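Yoon-hee Cha
07/03/2024
Desk clear-out at Gorbridge, part one. I've been at this desk for 2 years and never once sorted the cables.

Plan is to get the wires off the top, put pens and clips in the divided tray, and file the purple folder where it belongs.
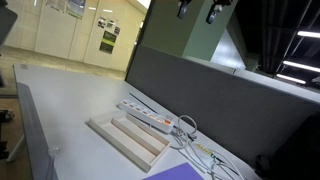

Tray's empty, cables next.

The white ones are the worst of it. I'm going to unplug them one by one and label both ends with tape.

Dong-hyun Han wants the spare power strip if I end up with one. I told him to ask me after lunch.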